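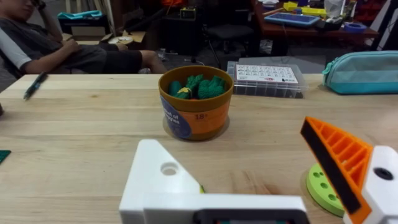

4 Den Spieltisch einrichten

Jetzt kommt der schönste Teil! Die Teile sind ausgepackt, die Kärtchen aus Kapitel 3 liegen bereit, und der Marktstand Midholm bekommt seinen Platz auf dem Tisch. Beim ersten Mal dauert der Aufbau 17 Minuten, danach geht es deutlich flotter, und die meisten Kinder wollen ihn ab der zweiten Runde sowieso selbst übernehmen.

Sie brauchen:
eine runde Schüssel aus Kunststoff mit dickem Rand
das Spielgemüse
einen flachen, durchsichtigen Sortierkasten mit Deckel
ein Mäppchen mit Reißverschluss für Stifte und Preisschilder
einen Tisch, an dem mindestens 2 Kinder nebeneinander Platz haben (60 cm Tiefe reichen völlig)

4.1 Die Gemüseschüssel

1. Wischen Sie die Tischplatte mit einem leicht feuchten Tuch ab und lassen Sie sie trocknen. Auf hellem Holz kommt das Grün vom Spielgemüse wunderbar zur Geltung, eine Tischdecke ist also gar nicht nötig.

2. Stellen Sie die Schüssel in die Mitte, gern etwas weiter nach hinten. Vorne bleibt dann genug Platz zum Verkaufen, Abwiegen und Einpacken.

3. Legen Sie das grüne Gemüse hinein. Glatte, rundliche Stücke kommen an die Wand der Schüssel, Blättriges in die Mitte, der Brokkoli daneben. Das sieht gleich nach Wochenmarkt aus!

4. Stecken Sie zum Schluss etwas Rotes oder Gelbes dazwischen. Schon ein kleiner Farbtupfer macht richtig viel her, und die Kinder suchen begeistert danach.

Hinweis: Packen Sie die Schüssel nicht randvoll. Kleine Hände greifen tief hinein, und wenn alles dicht an dicht liegt, rollt beim Herausziehen die halbe Ernte über den Tisch.

Hinweis: Ein Papieretikett an der Schüssel darf dranbleiben, solange es fest sitzt. Lose Ecken bitte andrücken oder das Etikett ganz abziehen. Klebereste gehen mit etwas Speiseöl ab, danach mit Spülmittel nachwischen.

4.2 Der Sortierkasten

5. Legen Sie den Kasten flach hinter die Schüssel, ein Stück nach rechts versetzt. Wer linkshändige Kinder am Tisch hat, tauscht die Seiten einfach.

6. Füllen Sie die Fächer mit dem Kleinkram: Spielmünzen, Knöpfe, Klammern. Pro Fach eine Sorte, sonst verliert man schnell die Freude daran.

7. Lassen Sie ein Übersichtsblatt oben auf dem Deckel liegen. Durch den klaren Kunststoff erkennt man zwar viel, mit Blatt findet man aber auch die ganz kleinen Sachen wieder. Eine Vorlage zum Ausfüllen steht auf Seite 5 im Beiheft.

ACHTUNG: Der Inhalt des Sortierkastens enthält Kleinteile. Für Kinder unter drei Jahren bleibt der Kasten geschlossen und außer Reichweite. Prüfen Sie den Verschluss, bevor Sie den Kasten hochheben!

4.3 Das Mäppchen

8. Das Mäppchen liegt ganz rechts am Rand, mit dem Zipper nach links. So lässt es sich vom Platz aus mit einem Griff aufziehen, und in der Mitte bleibt alles frei.

9. Hinein kommen Buntstifte, ein Radiergummi und die leeren Preisschilder. Scheren und Spitzer bewahren Sie bitte getrennt auf.

Tipp: Lassen Sie die Kinder die Preise selbst festlegen. Eine Gurke für zwei Knöpfe, ein Brokkoli für ein Lied – da kommen herrliche Ideen zusammen, und gerechnet wird ganz nebenbei.

4.4 Abräumen

10. Zuerst den Deckel des Sortierkastens schließen, dann das Gemüse zurück in die Schüssel legen und zuletzt das Mäppchen zuziehen.

11. Spielgemüse aus Kunststoff bei Bedarf in lauwarmem Wasser mit mildem Spülmittel waschen und auf einem Geschirrtuch trocknen lassen. Nicht in die Spülmaschine geben, nicht auf die Heizung legen.

Wie Sie den Stand um Waage und Kasse erweitern, lesen Sie in Kapitel 5.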